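Workplace first-aid refill: adhesive plasters, assorted, boxed

Item in the Cinach consumables range. Sold singly or as a refill for the Cinach wall cabinet.

Most of what is written about first-aid supplies is written by people who want to sell you a bigger box. We sell boxes too, so take this page with whatever salt you like, but we have tried to say plainly what plasters do, what they don't, and when you would be better off keeping your money.

A plaster covers a small cut or graze. It keeps dirt out and stops you bleeding on the paperwork. It doesn't make the skin heal at some miraculous speed, whatever the wrapper of the dearer sort may hint, and we have dropped two lines from this page over the years for claiming that it did. If a cut is deep, gaping, full of grit or still bleeding after ten minutes of firm pressure, you want a dressing and someone trained to look at it.

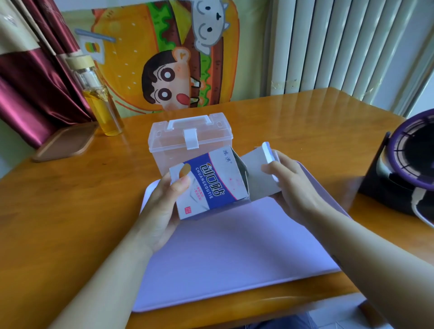

Carton with Chinese labelling. Outer packaging varies from maker to maker.

What to look for

Width matters more than the number on the front. A box that boasts a high count is often padded out with tiny round spots and narrow strips that nobody over the age of six has a use for. For a workshop or a kitchen you want the ordinary straight strip, a wider one for knuckles and heels, and very little else.

Fabric strips bend with the finger and stay put longer. Plastic ones wipe clean but tend to lift at the edges. "Waterproof" is a word we treat with some suspicion. Hala Nimri on our returns desk has worn most of the waterproof plasters we've been offered, at the washing-up bowl, and her notes are not kind. Food businesses should buy the blue detectable type, which is a separate item and costs more for good reason.

"Hypoallergenic" has no fixed meaning that we have ever been able to pin down. If you react to sticky dressings, buy one small box, try one strip on the inside of your arm and leave the bulk order until you know.

Do you need the 300 pack?

Probably not. It works out cheaper per strip, and that is the whole case for it. Against that, the glue gets old. A site with 2 cabinets and a dozen staff will still be working through a 300 pack when the use-by date comes round, and the last third goes in the bin. We sell the big pack mainly to schools and sports clubs, who get through them at a pace we no longer question. 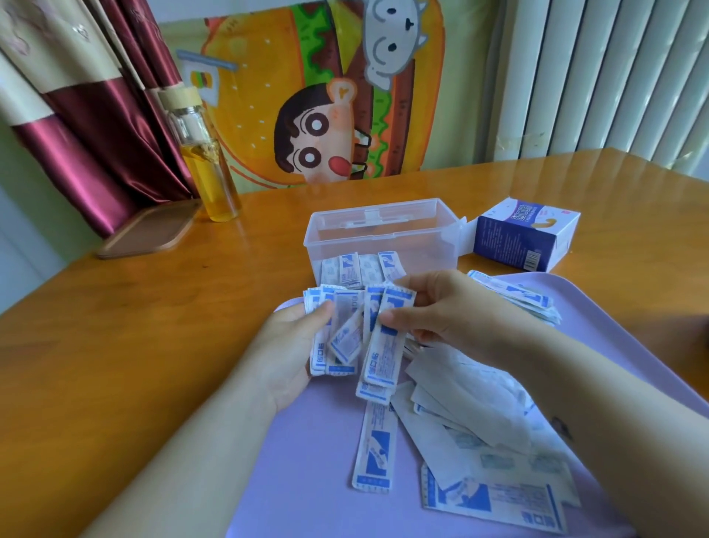
Cinach Consumables — Workplace First Aid Department

Individual wrapping

Every strip in this range comes in its own wrapper. Yes, it makes more rubbish. We looked at strips sold on a perforated roll with one shared cover, and Fares Nseir, who does our buying, was keen on them until he had opened the cover and thought about where the rest of the roll would live. Once a wrapper is torn or has come unstuck, throw that strip away.

Storage

Keep plasters dry, out of the sun and away from radiators. A cabinet above a kettle is a poor place and a van dashboard is worse. Loose strips dropped into a drawer end up bent, with the widths mixed together, and people will take three to find the one they want. A lidded box with the strips stood on edge is easier to use and easier to check. Any box will do. Šimkus make a perfectly good divided one, which we stock, and a clean sandwich box does the same job.

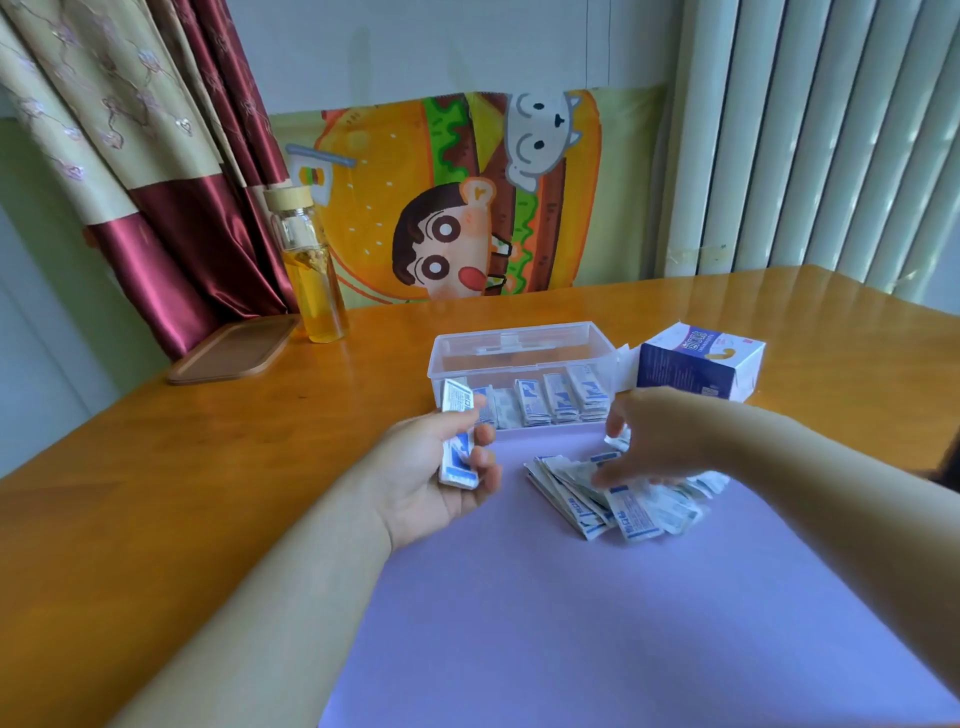

Packets stored upright in a clear box.

Check the cabinet every 3 months. February is when we do our own. Look at the dates, look at the wrappers, top up the widths that have gone and don't bother with the ones that haven't.

Customer remarks

"Stuck well, came off without taking the hair with it. The box is flimsy." — Kaiwen Zheng

"Fine. They are plasters." — Hamdia Gashaw

Ordering

Trade accounts can add refills to a standing order, and you can stop one by email at any time. Opened packs can't come back. Unopened packs can, if they reach us with the seal whole. Questions about allergies or ingredients go to Hala Mahasneh, who will send you the maker's sheet and won't guess if it doesn't answer you.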